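Traneo: soap dish and tabletop recordings
README, read me first please

Hello! If you've downloaded the Traneo folder and are wondering what on earth you've got, you're in the right place. I'm Fares Haddadin, I look after the recordings for the robotics society at Bretton, and I've written this in the order people ask me things, so it wanders a bit. If you only want the folder layout, skip to "What's in the folder".

What it is

Traneo is a student project. We record people doing small household jobs with a pair of hand-held grippers, and then we try to train a policy that can do the same jobs on the two-arm setup in the Conneely lab. The first jobs we picked were all to do with a bathroom shelf, mostly because the first box of props came from my flat and that's what I had spare. So you'll find soap, soap dishes, a toothbrush cup and a flannel that gave us no end of grief (more on the flannel later).

There are 1159 recordings in this release. They come from 17 people and cover 6 tasks. Every recording is one go at one task, start to finish, with the video, the two gripper tracks and the finger opening for each side.

We aren't a research group and we don't pretend to be. Most of us had never trained anything bigger than a digit classifier before January. I think the data is decent all the same, and I'd love to hear from anyone who gets something working with it!

The tasks

soap_on: pick up the soap bar and put it on the dish.
soap_off: take the soap off the dish and leave it on the table.
dish_turn: turn the dish a quarter turn with both grippers, soap staying put.
dish_carry: lift the dish with both grippers, move it to the other half of the table, put it down.
cup_brush: stand the toothbrush in the cup.
flannel_fold: fold the flannel in half, then in half again.

The soap tasks are the easy ones and there are a lot more of them. If you want a balanced set you'll need to sample it yourself. I did think about trimming the soap down to match, but throwing away good recordings felt wrong and Skendov (our training code, named after a cat in a story somebody's gran used to tell) handles the weighting anyway.

dish_carry is my favourite. It looks like nothing, but the two sides have to agree on everything. If one hand goes up a touch earlier the dish tips, the soap slides and you're starting again. The early policies all did exactly that. They'd reach in beautifully, close on both ends and then lift one side like somebody tipping peas off a tray.

flannel_fold is hard and I wouldn't start there.

What's in the folder

recordings/ has one subfolder per recording, numbered in the order we made them. Inside each one you'll find:

video.mp4, the view from the head camera
left.csv and right.csv, the position and rotation of each gripper
opening.csv, how far each set of fingers is open, left then right
notes.txt, which is often empty

tasks.csv at the top level tells you which recording belongs to which task. people.csv gives you a letter for whoever was doing it. The letters are shuffled and I've kept no key, so please don't write and ask me which one you are.

splits/ holds the train and test lists we used. The test list is made only from people who don't turn up in the train list. We did it the lazy way first, with everybody mixed together, and the scores were lovely and completely misleading.

How we count a good go

The rule for the soap tasks is that the bar has to be sitting flat and the grippers have to have let go. If it's hanging over the rim, it's a fail. For dish_carry the dish has to land on all its feet and the soap has to still be aboard. For the flannel we're kinder, and anything that looks folded from across the room passes.

Fails are included. They're marked with a 0 in the last column of tasks.csv. Some people like to train on them and some don't, so do as you please. I left them in mainly because a fair few have a really nice recovery in the middle, where somebody drops the soap, has a little swear (no sound in the video, don't worry) and picks it up again.

Things I tell everyone before they record

I'm including these because people have asked how to add their own, and they explain some of what you'll see in the tracks.

Go slower than feels natural. Then go a bit slower than that. The tracking doesn't like quick wrist flicks and you'll see little jumps in the CSV where somebody got carried away.

Keep the marker plates in view of the camera. That's hardest when you bring both hands together in the middle, and you can lose one plate behind the other without noticing.

Open the fingers all the way before you reach in. Half-open fingers nudge the soap along the table and you end up chasing it.

Mind the cables. Give yourself enough slack for the whole movement before you start, and have a practice reach to the far side of the table with each hand. I've had a perfectly good dish_carry ruined at the last second by a tug on the right-hand cable, and I was the one who'd been standing on it.

Sit or stand, whichever you like, but stay that way for the whole batch.

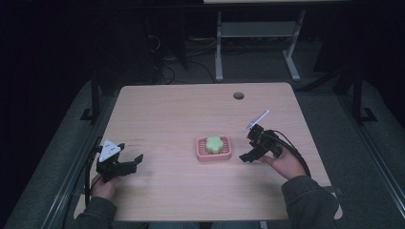

Put the dish back near the middle between goes and let it land a little differently each time. People are terribly tidy and will line it up with the table edge if you let them. I got so fed up with neat rows of identical starts that I began giving the dish a shove myself before every go, and the later soap recordings are much better for it.

The flannel, as promised

Right. The flannel. It's thin, it's floppy and it never starts the same way twice. You'd think that would be good for variety, and I suppose it is, but the fingers can't get under the edge unless it's rucked up a bit. So everyone worked out their own trick. Some pinch the middle and drag. Some pin one corner with the left gripper and sweep with the right. One person rolled it like a sausage roll and unrolled it again, and it counts as a pass under our rules, so it's in there.

The upshot is that the flannel data has several ways of doing the same thing mixed together. We trained on the lot and the policy couldn't make its mind up, it just hovered. Picking out only the corner-pinners helped a good deal. There's a list called flannel_corner.txt in splits/ if you'd like to save yourself the bother.

Training

The config we use is skendov_base.yaml and it ought to run as it is. We trained for 200 epochs on the soap tasks. It had more or less stopped improving well before the end, but the machine was free overnight so we let it run. Longer didn't seem to hurt.

If you're short of memory, shrink the video first and the batch second. Shrinking the video a fair way made hardly any difference to soap_on. It made cup_brush hopeless though, I think the brush handle is simply too thin to survive it.

Known niggles

The left track and the video drift apart slightly in some of the longest recordings. There's a script called nudge.py that lines them back up. It isn't clever but it works.

A few notes.txt files say only "again". I don't know either.

Opening values can dip just under zero when the fingers are squeezed hard. Clip them and carry on.

The lighting isn't consistent. We recorded at all hours, and 8 in the morning looks nothing like late afternoon. I've decided to call this a feature.

Using it

Use it for coursework, for your own club, for messing about, anything you like so long as you mention the Traneo project somewhere. If you put it in a report, I'd be really chuffed to get a copy. Please don't try to work out who the recorders are.

Adding to it

Yes please! We'd like more left-handers especially, and more cup_brush. Send one test recording before you do a big batch so I can check the tracks load. I'm slow to reply during exams, and quick the rest of the time. If something in the folder won't open, tell me the recording number and what you were opening it with, and I'll have a look.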